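How to Coil a Charging Cable So It Stays Coiled
Filed under: Small Household Defeats

Every home has a drawer in which cables go to breed. Ours is the second one down in the hall, and last March it stopped opening altogether. I got it free with a fish slice, tipped the lot on to the carpet and found 9 cables, 7 of which nobody would own up to.

This page is for people in the same position. It covers one job only, getting a phone cable into a neat loop and keeping it near the plug it belongs with. If you want to know about labelling, see the older page called Farkmont Drawer, Before and Worse.

What you need

A cable. Its charger. A clear bit of table with nothing sticky on it. A reusable tie if you have one. The Kirkisari ones come in a bag of 100, enough for your household, your neighbours' and whoever buys the house after you.

Step 1. Unplug both ends

I mean both. Pull the charger from the wall and the cable from the charger. People like to leave the cable in the block and wind it round and round the outside, tight as a bandage. It looks tidy for a month or two, and then the cable starts to split just where it meets the plug. Hold the plug when you pull, not the wire.

Step 2. Let it hang

Hold one end at shoulder height and let the rest dangle. It will spin, sulkily, and then stop. Run your fingers down it once from top to bottom. If there is a kink, warm it in your hand for a moment and bend it gently the other way. Don't iron it. Somebody wrote in about this.

Step 3. Make the first loop

Lay one end in your palm and bring the cable round in a circle as wide as your hand. A thick cable wants a bigger circle and will argue until it gets one. The first loop decides how all the others behave, so if it looks like an egg, start again.

Step 4. Add the rest, with a twist

As you lay each loop on, roll the cable a little between finger and thumb, away from you. You will feel it relax and lie flat. If it springs up into a figure of eight you are rolling the wrong way – go back one loop and roll towards you. Left-handers should swap everything and then, in my experience, ignore me.

Don't pull the loops tight. Loose is fine. A few will ride up over the others.

Step 5. Tuck or tie

With a tie, once round the whole bundle and stop. Without one, leave the last bit of cable free, pass it through the middle and tuck the end in. Elastic bands go brittle and weld themselves on, so leave those to the post.

Step 6. Put it down next to its charger

Pairing matters more than neatness. A matching colour helps a great deal, and I have become the sort of person who buys pink ones on purpose.

Pink cable, pink-ish plug, loops left loose:
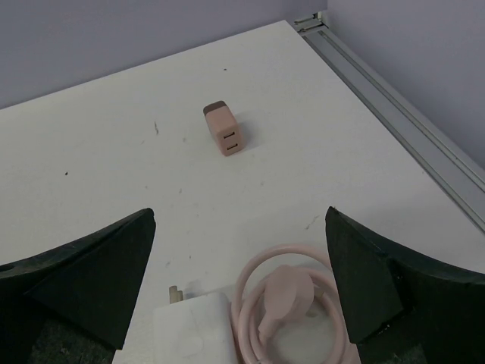
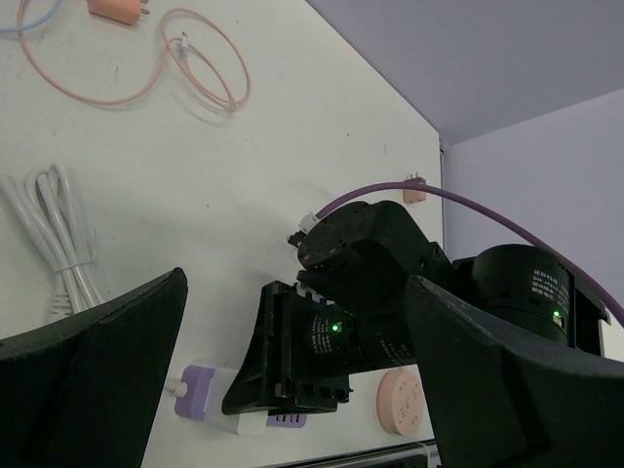

Where to keep them

A shallow box beats a deep drawer. Mine is a Kerkport tray with low sides, one coil and one charger to each section. Stand it somewhere you will see it, or it becomes a drawer with better manners.

Longer cables, the sort you run behind a sofa, need a loop the size of a dinner plate and a hook on the wall. The Onyshchenko method, which involves a broom handle, has its followers. I tried it on a Wednesday evening and had to be helped out.

If a cable is frayed, or the plug has gone brown, don't coil it at all. Take it to the small electricals bin at the tip and go home by a route that doesn't pass a shop selling cables.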